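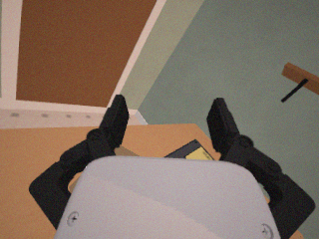

Im Mai zieht unsere Hausverwaltung wieder um, diesmal von Skastora zu Thiele, und mit ihr ziehen sämtliche Nebenkostenabrechnungen, die im Haus seit Jahren als Fortsetzungsroman gelesen werden. Ganz ohne Werkzeug wird das nicht gehen: Die neuen Briefkastenschilder werden geschraubt, mit Kreuzschlitz, wie die beiden versenkten Schrauben in dem hellgrauen Gehäuse oben. Wer nur einen Schlitzschraubendreher besitzt, möge bitte klingeln und nicht improvisieren.

Die Schilder kosten 10 Euro pro Partei. Darin enthalten sind Gravur, Mehrwertsteuer und die Gewissheit, dass der Name beim ersten Mal falsch geschrieben wird. Bushra Khokhar aus dem dritten Stock hat inzwischen drei Versionen gesammelt und denkt über eine Ausstellung nach.

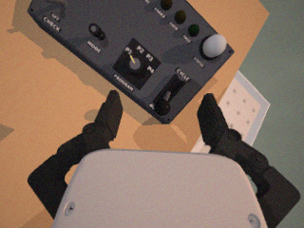
Korrekturen nimmt Thiele ausschließlich schriftlich entgegen, unter Angabe der Vorgangsnummer. Bei uns ist es die 214 - bitte nicht die alte von Skastora, die führt zu einer sehr freundlichen Warteschleife.
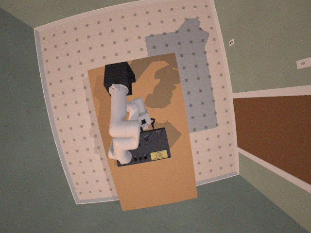

Bleibt der Gemeinschaftsraum. Die Abstimmung über den Bodenbelag läuft noch, vier Parteien wollen Parkett, der Rest will vor allem seine Ruhe. Als Kompromiss liegt ein großer Teppich auf dem Tisch, bildlich gesprochen; andersherum, mit dem Holztisch auf dem beigen Teppich, sieht man es auf dem Bild. Einwände bitte bis 18 Uhr am Tag vor der Versammlung in den Kasten im Erdgeschoss, den noch unbeschrifteten.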